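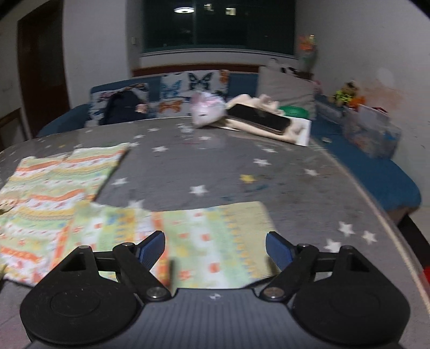
**Does a passive splitter have to cost the last outlet its picture?** In our measurements, most of the loss at the last outlet came from the connectors and the order of the taps, and very little came from the splitter itself.

### 4.2 Signal loss in shared antenna wiring

We were delighted by how clean this result is. The Pladonwood building has one rooftop antenna feeding 12 apartments through coaxial cable that was put in piece by piece over many years. Tenants at the far end had complained of frozen pictures for as long as anyone could remember, and the usual advice was to add an amplifier. Etelka Vörös suggested that we leave the amplifier in its box and measure every joint first, and that turned into the best month of the whole project!

We took 3162 readings of signal level and error rate, spread over the day so that evening interference would be included. Of these, 2601 passed our checks and are used below. The rest were dropped, mostly from one stretch in December when the logger at the Condemby end kept losing its clock (we have since moved it away from the heating pipe).

Figure 3. Hand-held gripper with blue finger pads, open above patterned cloths.

The pattern showed up almost at once. Outlets wired straight to the main splitter behaved the way the cable charts said they should, with small and steady losses at the low channels and slightly larger ones at the high channels. Outlets fed through a chain of wall taps did much worse, and the drop was uneven: two neighboring channels could differ sharply at the same outlet. That kind of ripple points to reflections, where part of the signal bounces back from a poor joint and partly cancels what is coming in. Plain cable loss slopes gently and has no such bumps.

So we went looking for poor joints, and there were plenty. Several push-on connectors had worked loose inside the wall boxes, and unused ports on the splitter had been left open. We replaced the push-on connectors with compression ones and put a terminating cap on each open port. With only those 2 changes made, the ripple shrank at every outlet on the chain, and the far apartments began to look very much like the near ones on our plots.

We then repeated the work with the Vullesero splitter in place of the old unit, keeping all the new connectors. The difference was small enough to sit within the spread of our readings. The Macapagal wall taps were more interesting. Swapping their order, so that the tap with the highest tap loss came first after the splitter, evened out the levels along the chain without adding any power at all. It is an old rule among installers, and it was a real pleasure to watch it hold up in the data.

One question stays open. The lowest channel still shows a brief dip shortly after 6 p.m. at the outlets nearest the elevator, and new connectors did nothing for it. We take this up in Section 4.3, together with the grounding tests.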